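3.2 What goes into a bedroom stack

We were delighted by how much order people build on a bed. In the homes we looked at, the bed was the favorite folding table, and the pile usually grew at the pillow end, close to the wall. Denim tended to sit low in the pile, with softer pieces above it. In the stack in Figure 2, a dark gray garment lies over a black one, with jeans farther down and a little mint green fabric showing between the layers.
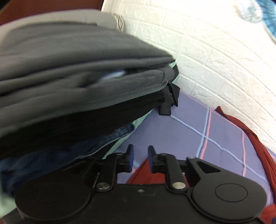 Why do heavy items so often end up near the bottom?
Most people told us they fold jeans first, as stiff cloth makes a flat base and the lighter pieces slide less on top of it.

Figure 2. A folded stack on a bed, beside a white brick-textured wall.

Our log holds 1,739 garments from 200 folding sessions, and we enjoyed reading every page of it! Each entry gives the type of garment, its place in the pile and the number of folds. Iwasaki's earlier home diary used only 5 garment types, so we added fleece as a type of its own – a choice that paid off quickly.

Fleece is wonderful to study. It springs back after each fold, it hides its own edges, and people often leave it until last. A red fleece garment spread over a plaid sheet, as in Figure 3, has to be opened out and its sleeves found before any folding can start.
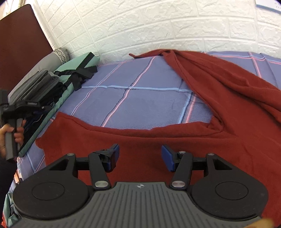 Femell Household Textiles Group, Department of Home Studies

Figure 3. Red fleece, crumpled, on a lavender-blue plaid bedsheet.

The sheet matters too. Several people said they lined up hems with the stripes of a plaid sheet, and their piles came out squarer – something we would love to test with plain bedding in the Skullusis homes.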